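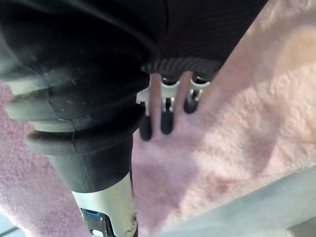

How does a robot learn to hold a blanket?

Take a blanket in your hand. Did you need to think? Your fingers closed, you felt something soft, and you lifted it. You have practiced this since you were a baby. A robot has not practiced at all, so it must learn from the beginning.

At the Sestimgate lab, a team led by Kamonchanok Ongart studies one question: can a robot learn to pick up soft things by trying many times? The project has the name Miduvlow.

Why are soft things hard?

A wooden block has always the same shape. If the robot knows where the block is, it knows where to put its fingers. A blanket is different. When you touch it, it changes. It makes folds, it slides, and sometimes one finger goes into a fold and the other fingers hold only air.

What does the robot do?

The robot has small cameras near its hands, so it can look closely at the place where it wants to grip. For every try, the computer saves the camera pictures and the way the fingers moved. After that it saves one more thing: did the grip work, yes or no?

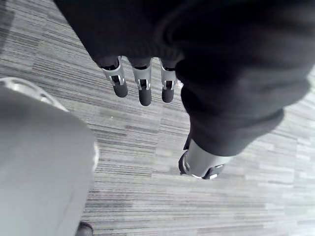 Three robot fingers with dark, rounded tips, above a carpet.

The team collected 3085 tries. Then a computer program looked for patterns in them. For example, it can find that closing the fingers on a thick fold is often better than closing them on a flat part. We call this "learning from data." Data is a word for information that we save and study.

What did they find?

The researchers made a fair test. They kept 26 cloths that the program had never met before. With only 900 tries to learn from, the robot dropped more than half of these new cloths. With all the tries, it could lift most of them. Very thin cloths, like a silk scarf, are still difficult, and the team will test these again in November.

Try it at home

Put a towel on the table. Close your eyes and pick it up with only three fingers. Now do the same with a book. Which one was easier? Write down five tries for each. Now you have data too!

Words to know

Grip: to hold something tightly.
Pattern: something that happens again and again in a similar way.

Text: Kaisu Niskanen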